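# Cleleo suture pad, medium: club review

September 24, 2023

We bought this pad for the surgical robotics club at Clundville in February, after the foam blocks we had been using started to crumble at the needle holes. It has now been through one full term of student sessions. Rating: 4 out of 5.

The pad is sold for hand practice, so the maker gives no figures for robotic use. Our instrument is held at a fixed angle and students drive the wrist from a console. Majdi Daher set the grip force limit at 40 percent for beginners and 70 percent for everyone else. At the lower setting the jaws slip on the needle more often, but the pad surface does not tear. At the higher setting a careless pull will lift the edge of a cut.

Thread holds well. Knots tied by second-term students stay put when the pad is flexed, and the surface puckers if the stitch is too tight – useful feedback on a system with no force sensing at the handles.

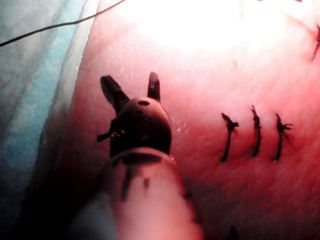 *Instrument with jaws open, beside a row of black sutures on the pad.*

Glare is the main fault. The surface is slightly shiny, and under a strong lamp part of it washes out on the console view. Aparecida Figueiredo tried a light dusting of talc, which helped for ten minutes and then got into the wrist joint. Do not do this. Moving the lamp lower works better.

The pad also curves when it is not clamped. The Wokudau tray fits it with a little play on the short side; the Andrade one is too narrow.

The maker claims 400 stitches per side. We stopped logging before then, but old holes close up enough to reuse most areas. I would buy it again, in a matte finish if they ever make one.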